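Remstead Manipulation Project
Progress report to the Favport Fund, July

Work this period

Most of the period went into the soft-goods part of the Thakur task set. We recorded 1789 demonstrations with the hand-held grippers and kept all but 31, which were dropped for tracking loss. The table, tray and rails stay in the same layout between sessions, so that any change in the results can be put down to the item being handled.

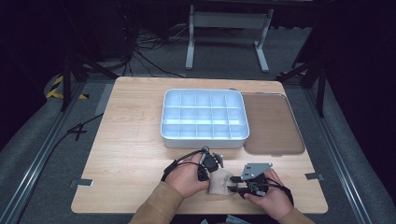
Figure 1. Soft fabric item between the two hand-held grippers, with the compartment tray behind.

Soft items remain slower to record than rigid ones. Operators tend to regrip when a fold slips, and these regrips made up a large share of the frames our first policy got wrong. We now label them separately - this added some 300 hours of annotation but the labels are usable for the later tasks too.

Slippers are the hardest item in the set. The opening changes shape as the jaws close, and the policy has to choose a grasp on each side before contact.

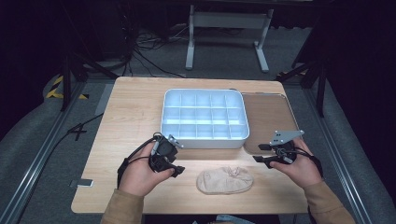
Results and next steps

The Flerkitel policy trained with regrip labels did better on fabric than the version without them. Rigid items showed no change. We are 2 weeks behind on the written evaluation and expect to deliver it with the next report. No change to the budget is requested.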